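Windport Should Stop Sending Its Prisoners' Laundry, and Its Prisoners, Somewhere Else

Opinion
2022-06-27

The county jail at Windport has been short of officers for as long as I have been covering the county commission, and every year the answer is the same. We borrow. In May the commission voted to extend the agreement that brings in officers from a private contractor, Asoner, and to keep sending part of our jail population to the regional facility at Ilalum, 2 hours away by road. The vote took less time than the discussion of the boat ramp that came before it.

I think the vote was a mistake, and I think it will cost more to undo next year than it would have this year.

Start with the money. The contract rate for an Asoner officer is well above what the county pays its own people for the same shift. The county defends this by saying that contract officers do not draw a pension or county health insurance, and that is true. But the contract also includes lodging, mileage and a placement fee of $500 for each officer each time one rotates in. They rotate often. The budget packet lists the placement fees on a separate page from the staffing line, under "professional services," and you have to add the two yourself to see what a borrowed officer costs. I did. Over a full year the borrowed officer costs more than a county officer with full benefits.

Then there is Ilalum. We pay by the bed and by the night whether the bed is filled or not, up to the number we reserved. Last year the county paid for 3494 bed nights there. A good share of those were for people who had not been convicted of anything and were waiting for a hearing in our own courthouse, which stands next door to our own jail. When the hearing came up, two deputies drove out to get them and later drove them back. Hearings were postponed when the van was late. Each postponement meant more nights at Ilalum, which we also paid for.

People who have never had a relative in jail may not think much about the distance. Families here work shifts at the cannery and the hospital. Many share a car. Visiting hours at Ilalum end in the middle of the afternoon, and the bus does not go there. A lawyer with a court-appointed case is paid for a limited number of hours, and a round trip to see a client eats most of a working day. I have heard commissioners say that video calls take care of this. Some of it, maybe. The calls drop, they are charged by the minute to the family, and a lawyer can't pass a document through a screen for somebody to sign.

The usual reply is that we have no choice, that people do not want to be corrections officers and the county can't make them. I don't accept that. The county has not tried very hard. Starting pay at the jail is lower than starting pay for a road crew. New hires are placed on nights for the first year and can be held over for a second shift with no notice. Anyone with small children looks at that and applies elsewhere. The county's own exit interviews say so. They were part of the Bakhtiari report, which the commission paid for, received and put on a shelf.

That report is worth reading. It is long, and a lot of it is tables, but the findings are plain. Officers left over scheduling first and pay second. Fear of the inmates came well down the list. The consultants recommended a limit on forced overtime, a shift bonus for nights and weekends, and a training class run at the community college so that recruits would not have to spend weeks away from home at the state academy. None of these has been adopted. The sheriff supports the first two. The commission has said it wants more study, though it is hard to see what is left to study.
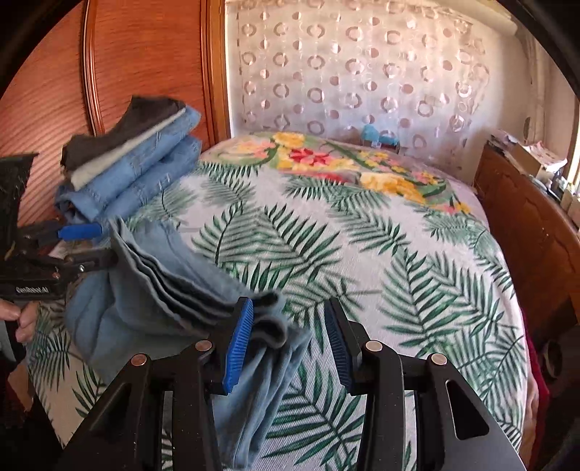 The laundry is a small piece of the same problem, and I bring it up since it was in the same May vote. The jail's sheets, towels and uniforms used to be washed in the building by inmates who earned time off their sentences for the work. That stopped when there was no officer free to supervise the room. Now the laundry goes out by truck under its own contract, and the commission raised that contract too. Anyone who has lifted a light blue folded cloth with stitched hems, the folds stacked up in ridges, knows this is not specialized labor. The machines are still in the basement. Reopening the room would take one officer on the day shift. We would save the trucking bill, and the people inside would have something to do and a way to get home sooner.

I know what a raise would cost, because the county administrator gave the figure when she was asked. Bringing jail pay up to the level of the road crew and adding a night bonus of $400 a month would come to less than we now spend on Asoner. It would not fill every opening at once. Recruits have to be tested, cleared and trained, and we would need some contract officers in the meantime. I would not object to that if there were a date on which it ended. The agreement passed in May has no such date. It renews each year on its own unless somebody moves to stop it.

Supporters of the contract point out that the outside officers have done their jobs without any serious incident. I have no complaint about them either. By most accounts they are decent and experienced. But they do not know the building or the people in it, and by the time they do they are gone. A county officer who has worked a block for three years knows who is sick, who is not eating and who should not be housed together. Some of that can be written in a log. Much of it can't.

There is also the question of who answers for what happens. When a county officer does something wrong, there is a complaint form, a hearing and a record the public can ask for. When a contract officer does something wrong, the company reassigns the officer, and the personnel file belongs to the company. I asked for the number of reassignments out of Windport last year and was told that it was a business matter. A jail is run in the name of the people who live here, and we ought to be able to get that number.

The commission takes up the budget again in the fall. It can put an end date on the Asoner agreement, cut the reserved beds at Ilalum to what is needed for real overflow, and move that money into wages. It can adopt the scheduling limits right away, as those cost very little. Residents who want to speak can sign up at the clerk's office before the meeting, and written comments are accepted until noon the day before.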